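Stinberg publishes first results of its household chore study: doors are still work for people

Sep 28, 2025

Stinberg presents today the first results of Tramen, its study on which home chores a machine can already do. The answer for door cleaning is short: not yet. 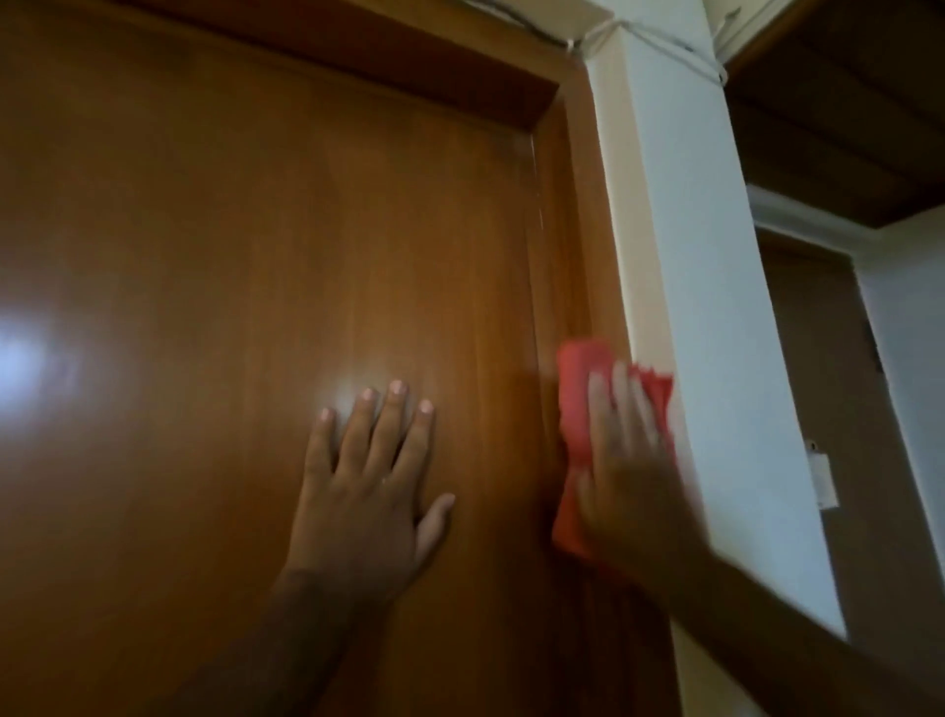
Ermanno Zanetti
Head of Home Research, Stinberg

For Tramen we collected 2000 recordings of daily chores, made from the head height of the person who works. Wiping a door looks like a very simple job. One hand stays flat on the wood, the other moves the red cloth along the edge, close to the frame. Our test machine Garrido can wipe a table well. On an upright door it presses too hard or it loses the contact, and it leaves the narrow parts untouched.

The edge of the frame is more difficult again. Soft material bends and folds, and both hands must correct it all the time. In our tests Garrido completed 2 of 200 attempts with soft material on a door edge. We do not consider this a product, and we will not sell it as one.
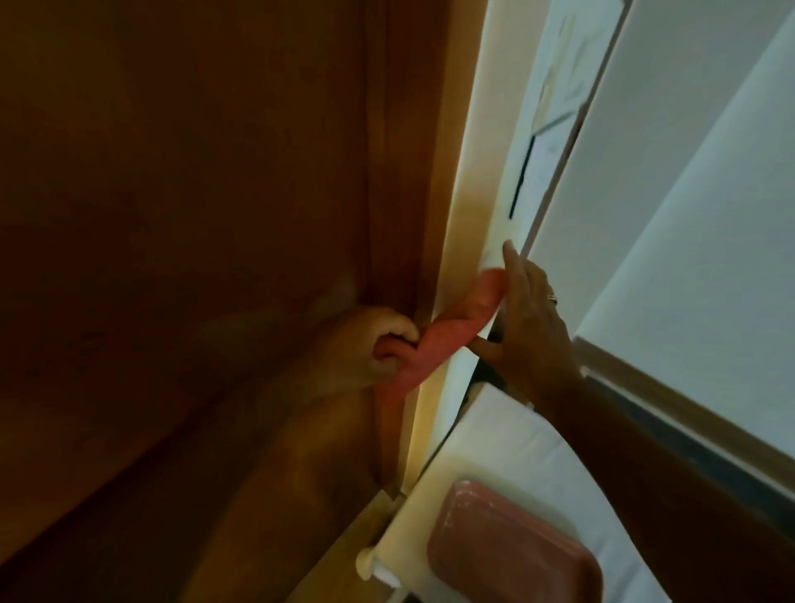
Next steps

Timothée Chauvin, who leads the software team, will repeat the door tests with a new gripper control. The full report is available on request from the Stinberg press office.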